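Front-Loader Care: Gasket, Drum, Latch and Filter

Filed under: Laundry. Checked by Natnael Araya, Dradham appliance workshop.

Most odor and drainage complaints on front-loading machines come from residue. Detergent film, lint and body oils collect in places the wash water reaches but does not flush. The steps below apply to household front-loaders with a rubber door gasket and a steel drum. Where the manual for your model differs, follow the manual.

Before starting

Switch the machine off and unplug it for any work on the filter, latch or hinge. Empty the drum and swing the door fully open. You will need two microfiber cloths, a soft toothbrush, white vinegar, a shallow tray, an old towel and a flashlight.

Gasket

Pull the lip of the gasket toward you and work around the full circle, starting at the top. Lint and coins settle in the lowest part of the fold. Remove solids by hand before wetting anything, or they turn to paste and pack into the drain holes.

Wipe the fold with a cloth dampened in warm water and a few drops of dish soap. For gray or black spotting, lay a cloth wetted with diluted bleach along the spot for 13 minutes, then rinse twice with plain water. Do not use bleach and vinegar in the same session. Do not scrape the rubber with a knife or screwdriver. A nick at the lip becomes a leak.

Dry the fold completely. Water left standing there is the usual source of a sour smell.

Drum

Run a hand slowly over the inside of the drum, including the edges of the paddles. A snag usually means a hairpin or bra wire has lodged in one of the perforations. Turn the drum by hand until the snag is at the bottom, then draw the object out with needle-nose pliers. If it will not come free, stop. Forcing it can push it through into the outer tub.

Brown specks on stainless steel are generally transferred rust from a nail, a key or a can opener left in a pocket. Rub them with a paste of baking soda and water, following the grain. Steel wool leaves its own particles behind and the specks return.

Spin the empty drum by hand and listen. It should turn freely with an even sound. Rumbling points to the bearings. A single click per turn points to a loose object.

Hinge and latch

The hinge carries the whole weight of the door glass. Check its screws every 9 months and tighten by hand only. Lift the open door gently at its outer edge. If there is play at the hinge side, the screws or the bracket need attention before the door starts closing low.

Clean the latch slot with a dry toothbrush. Never spray cleaner into it, as the lock switch is directly behind. If the door has to be pushed hard to lock, look for cloth fibers in the slot first and a sagging hinge second.

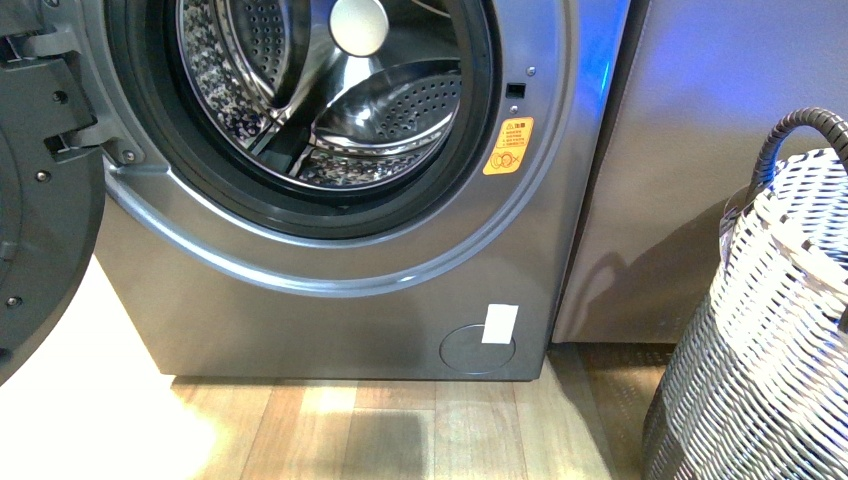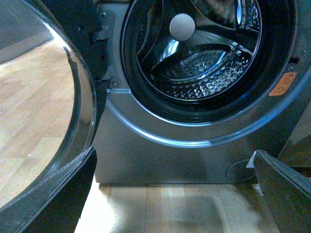 Filter

On many machines the drain filter is reached through a cover low on the front panel. Others have no front access, and the pump must be serviced from behind or below.

Spread the towel and set the tray before opening. Let the water come out in stages, closing the filter each time the tray fills. Expect up to 2 quarts after an interrupted cycle. Pull the filter, rinse it under the tap and brush the threads. Shine the flashlight into the cavity and check that the pump impeller turns when nudged with a pencil. Refit the filter hand-tight and run a short rinse to check for drips.

Maintenance cycle

Once a month, run the hottest cycle with an empty drum. Use a commercial drum cleaner or plain powdered detergent at half the normal dose. Liquid detergent contains no oxygen bleach and does less here.

After each load, leave the door ajar. Where small children or pets have access to the room, keep the door shut and the room ventilated, and dry the gasket by hand.

Detergent dose

Overdosing is the most common cause of film. In soft water, start at half the amount on the package for a normal load. If suds are still visible on the glass during the final rinse, reduce again. Simone Bezerra of Flerkport wrote in to ask about towels that come out stiff. The usual causes are excess detergent and an overfilled drum. Fill to the point where a hand fits flat between the load and the top of the drum, then add an extra rinse for the next 8 loads and compare.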